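November, 7:40 am. Bay 2, the Kirkberg wagon.

Customer traded in the old Kirkberg against a newer Navarro over at Kalgate, changed their mind about the offer, and now wants it made sellable privately. So it has come to me. Kalgate offered 2,095. The ad they have drafted asks for a good deal more, and describes the clutch as "characterful."

Read the codes first. 3 stored, two of them for the same oxygen sensor, which evidently wanted to be sure it was heard. Cleared them, ran it up to temperature, sensor code came back before I had finished my coffee. Ordered a Biltia replacement. The third code has stayed away so far and I'm not going looking for it.

Brakes: fronts fine, rears worn to the point of philosophy. Pads and discs both sides, 379 fitted. Rang the owner, who asked whether a buyer would notice. Said a buyer would notice at the first roundabout.
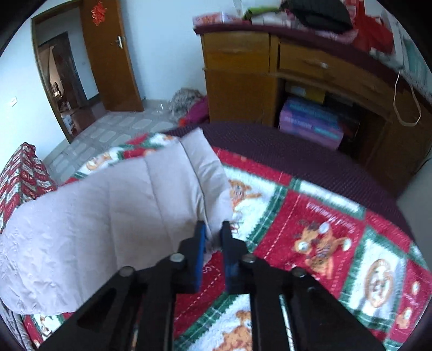
Quilted piece on the patterned blanket.

Interior next. Caradog Probert had a go at the driver's seat with the extractor and got most of the stain up. What's left is either coffee or 2nd owner. He wants to try the stronger cleaner – told him to test it under the seat first, after what happened to the Navarro headliner.

Test drive, 11:15. Pulls slightly left under braking, so recheck after the new rears go in. Clutch bites high but doesn't slip in fourth uphill. Heater works on 1 and 4 only. Resistor pack, probably.

Owner's limit for everything beyond the brakes is 300. Sensor and resistor first, then tracking if there's anything left. Service book still missing the page with the timing belt stamp. Owner is "sure it's in a drawer." Have asked which drawer.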